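Stivthorpe Shared Workshop
Robot Arm Group: minutes of the monthly meeting
Date: 2019-03-07
Place: back bench, Stivthorpe workshop

1. Minutes of the February meeting
Agreed as correct, apart from the stepper order, which should have said 23 and was typed as 32. The right number did arrive.

2. Money
The arm fund stands at £175 after paying for the new cable and the second lot of bearings. Nothing is owed. The group would like to keep back enough for a spare power supply, as the old one hums when both arms are lifting and we would all sleep better with another on the shelf.

3. Progress on the arms
Very good month! Both arms are now up on the bench and moving under their own control software, which we are still calling Mendolis until somebody thinks of a better name (second month running that this has been put off). The left and right arms can be driven together or one at a time. The elbow on the left arm has lost its wobble now that the bracket has been reprinted with thicker walls, and it was a real pleasure to watch it swing round and stop where it was told.

The shoulder joint on the right arm still drifts a little after a long run. Two members think it is the belt and one thinks it is the motor driver. Agreed to swap the belt first as it is the cheaper job.

4. Grippers
Most of the evening went on this. The jaws are the original blocks, and the narrow fingertips are the second design. They are much better at getting hold of a thin edge than the old flat pads, which pushed everything away across the table. There was a long and cheerful discussion about whether to add rubber to the tips. For: more grip on shiny things. Against: rubber picks up dust and the tips would no longer slide under a seam. Agreed to print one pair with a shallow groove to take a strip of rubber, and to leave the other pair plain so that the two can be compared fairly.
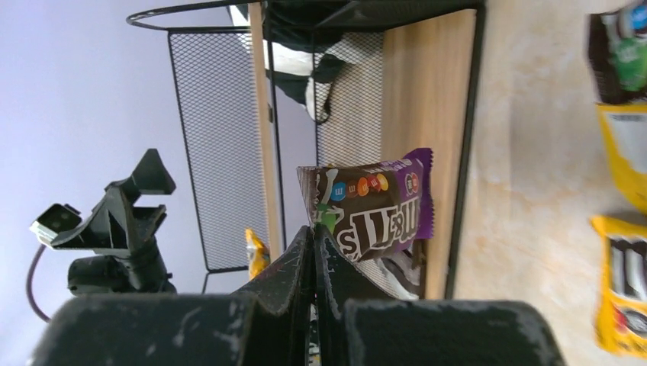 Snack bags remain the favourite test. They crumple, they slide, they never sit the same way twice, and the crimped ends give the fingertips something to aim for. The next thing to work on is how hard to squeeze. At present the closing force is one fixed number in the settings file (3000, in units that only make sense to the motor driver), and it is the same for a bag as for a block of wood. The Ekholm board has a current reading that we are not using yet, and it should let the gripper stop closing when it meets something. This would be a huge step forward and several people want to have a go at it.

5. Wrist cameras
The wrist view is proving its worth when lining up the fingertips. Mounting screws are to be checked before each session, as one had worked loose by the end of last month. A request was made for a longer cable on the right arm, so that it does not pull at full stretch. Agreed.

6. Masilela kit
The Masilela kit has been offered to us at a reduced price by a workshop that is closing. It has a nicer base joint than ours. After some talk it was felt that we have learnt far more from making our own joints, and that we would only end up taking it to bits. Thanks to be sent, with a no. If the base joint can be had on its own, we would like it.

7. Open evening
The group will run the arms for visitors. Suggested task: picking a bag of sweets out of a wire mesh holder and passing it to the visitor. Passing to a person needs the slow speed setting and the stop button within reach, and two members at the bench at all times. Children to stay behind the tape.

8. Any other business
The 3D printer needs a new nozzle. Please stop leaving the black filament out of its box overnight.
The label on the stop button has come off again and will be replaced with a painted one.

Actions
Swap the belt on the right shoulder.
Print grooved fingertips, one pair.
Read up on current sensing on the Ekholm board and bring notes.
Buy longer camera cable.
Write to the other workshop about the base joint.
Nozzle.

Next meeting: usual time, same bench. Bring snacks, preferably in bags.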